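Unit 6: Keeping Household Records

Read this before class and bring one month of your own bills and receipts. Cover up account numbers first.

A household record has one job. It lets you find out what was paid, when, and to whom, without relying on memory. The format matters less than the habit. A paper notebook works, and so does a spreadsheet, as long as every entry has a date, an amount, a payee and a category.

Start with up to 10 categories. Beginners often set up far more than that and then can't decide where a purchase belongs. Rent, food, transport, utilities and medical costs cover most of what people spend. Put the rest under "other" and look at it again after two months. 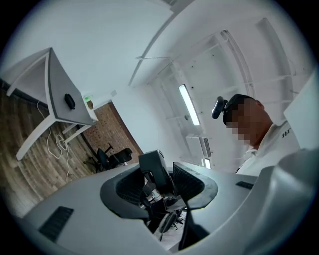
Fixed costs are the same every month. Variable costs change — groceries and heating are the usual ones. Irregular costs come up once or twice a year, such as car registration or school fees. To plan for an irregular cost, divide it by the number of months left before it is due and set that amount aside each month.

Keep receipts in envelopes, one per month. Write the month on the front and the total on the back when you close it. Tax papers go in a separate folder and stay there.

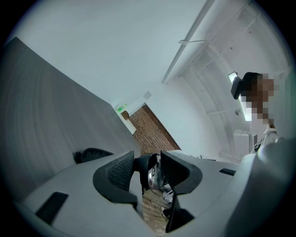
Where do I enter a bill that covers two months?
Enter the full amount on the day you paid it, and write the period it covers in the notes column.

Exercise, due 11th August: sort your entries into fixed, variable and irregular. Total each group. Then pick one irregular cost and work out the monthly amount. Hand in the totals only.

Reading: handout 9, "Checking a Bank Statement."

Questions go to Elżbieta Nowakowski after class. Duyên Dương has spare ledger sheets.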